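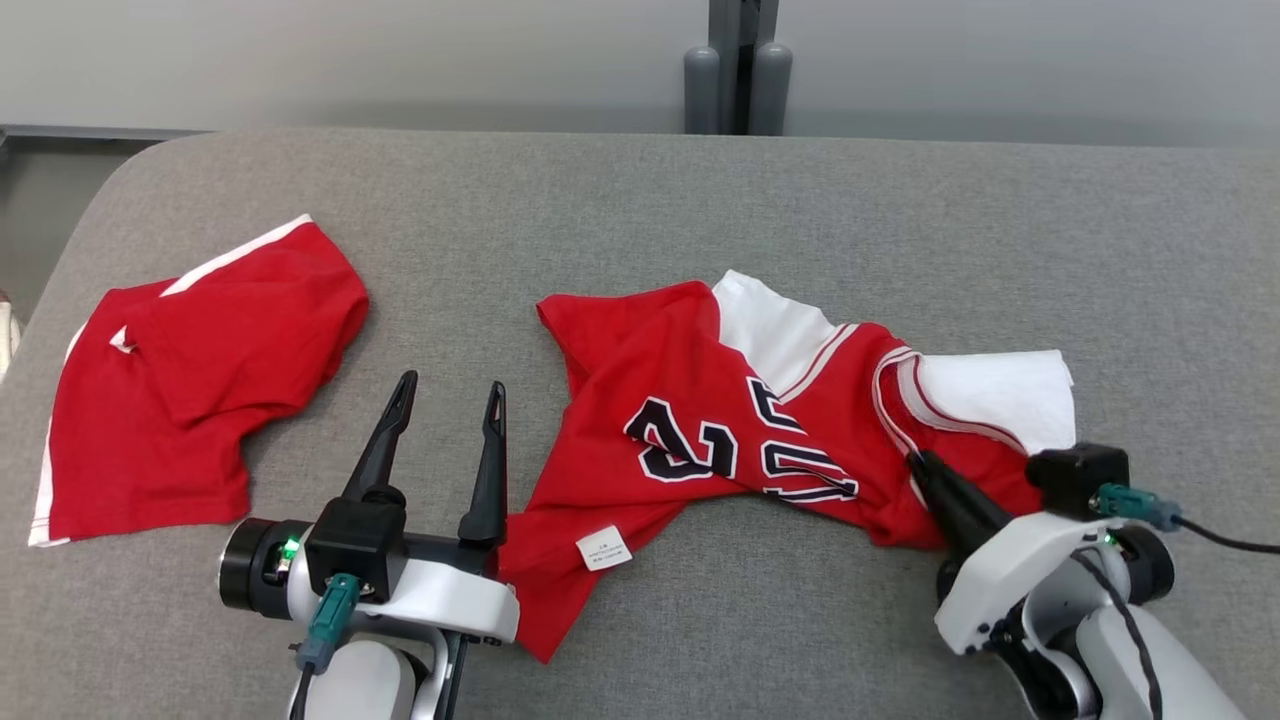
Plekton bringt Zweiarmrobotern den Umgang mit Sportkleidung bei

Neues Paket Loris überträgt Handbewegungen auf zwei Greifarme — Pilotbetrieb bei Textilservice Jistano beginnt im Oktober

Der Automatisierungsanbieter Plekton stellt mit Loris ein Paket aus Hardware und Software vor, mit dem Beschäftigte ohne Programmierkenntnisse einem Roboter Handgriffe an Textilien vorführen können. Die Bedienperson führt zwei Steuerarme, der Roboter vollzieht die Bewegungen zeitgleich nach. Kamerabilder, Gelenkstellungen und Greiferöffnung werden dabei gemeinsam aufgezeichnet und dienen anschließend als Trainingsmaterial für den selbstständigen Betrieb.

Für die erste Ausbaustufe hat Plekton 3.664 Vorführungen mit Trikots und Sporthosen aufgenommen. Beteiligt waren 17 Bedienpersonen, die zuvor eine Einweisung von fünf Tagen durchliefen. Trainiert wurden das Aufnehmen, Ausbreiten, Wenden und Zusammenlegen einzelner Teile.

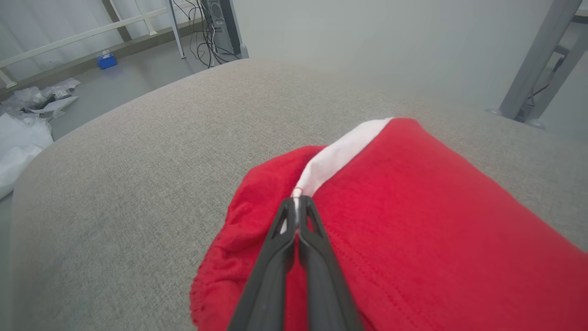 Greiferfinger am weißen Stoffband eines roten Kleidungsstücks. Foto: Plekton

Kleidungsstücke gelten in der Automatisierung als schwieriges Werkstück. Sie haben keine feste Form und verdecken beim Greifen oft genau die Kante, auf die es ankommt. Loris arbeitet deshalb mit mehreren Blickwinkeln: Eine Kamera überblickt die Arbeitsfläche, weitere Kameras sitzen direkt an den Handgelenken der Arme. Alle Bilder laufen mit demselben Zeitstempel in die Aufzeichnung ein.

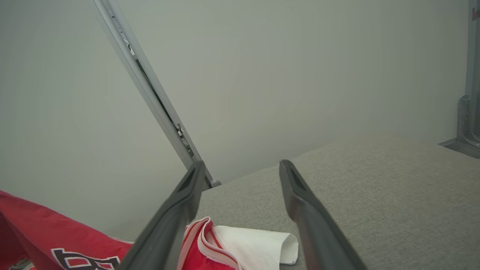 Misslungene Durchgänge werden nicht gelöscht. Die Bedienperson markiert sie per Fußtaster, und die Software legt sie getrennt ab. Korrekturen, etwa ein zweites Ansetzen nach einem verfehlten Griff, bleiben Teil der regulären Daten. Nach Angaben von Plekton soll der Roboter auf diese Weise auch lernen, aus einer ungünstigen Lage des Stoffs weiterzuarbeiten.

Erster Anwender ist der Textilservice Jistano, der Vereinskleidung für Sportclubs wäscht und sortiert. Am Standort Bainbridge gehen im Oktober sieben Arbeitsplätze in den Pilotbetrieb. Die dortigen Beschäftigten nehmen eigene Vorführungen auf, damit das Modell auch Schnitte und Stoffe des laufenden Sortiments kennenlernt.
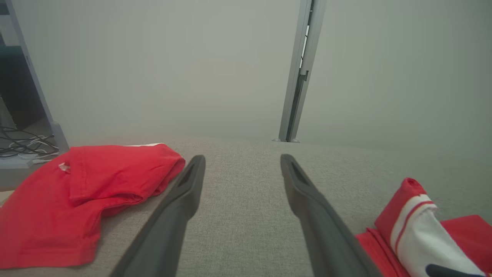

Während der Pilotphase bleibt an jedem Arbeitsplatz eine Person zuständig. Sie kann die Arme jederzeit per Fernsteuerung übernehmen — der Eingriff wird ebenfalls aufgezeichnet und fließt in das nächste Training ein. Handtücher und Socken sind als weitere Warengruppen vorgesehen, ein Termin dafür steht noch nicht fest.

Über Plekton
Plekton entwickelt Steuerungs- und Lernsoftware für Zweiarmroboter in Wäscherei, Versand und Konfektion.

Pressekontakt
Plekton, Unternehmenskommunikation
Bildmaterial ist auf Anfrage erhältlich. Abdruck honorarfrei, Belegexemplar erbeten.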